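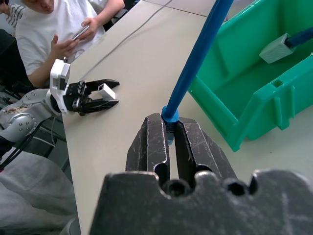 Coverage Basics: Claims

How to appeal a denied claim

1. Find the denial code on your explanation of benefits. Collthorpe plans print it beside the billed amount.

2. Request the claim file in writing. Quote the code and your member number.

3. Ask the treating office for a letter of medical need — one page is enough.

4. Mail all papers to the appeals unit within 164 days of the notice. Keep copies.

Claims over $3,000 go to a second reviewer, which adds 18 days. A faxed appeal must be followed by a signed original.

Selim Sarıgül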